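Rukiva releases Teletti 3 for teams who build mobile apps

February 2019 — Rukiva today announces Teletti 3, the new version of its service for sending data between mobile apps and the cloud. With this version, an app keeps working when the phone has no network, and the changes are sent later.

"Our customers asked for this since July," says Carla Nassar, head of product at Rukiva. "We tested it with 112 developers before the release."

Teletti 3 is free for small teams.

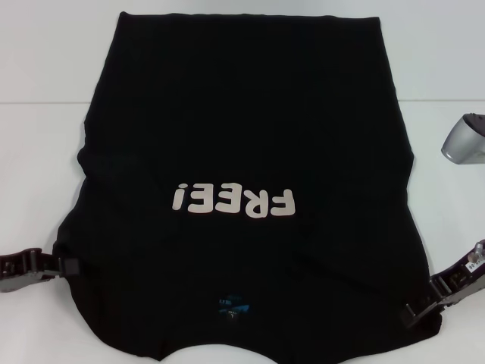 Black T-shirt with the word "FREE!"

Press contact: Carla Nassar, Rukiva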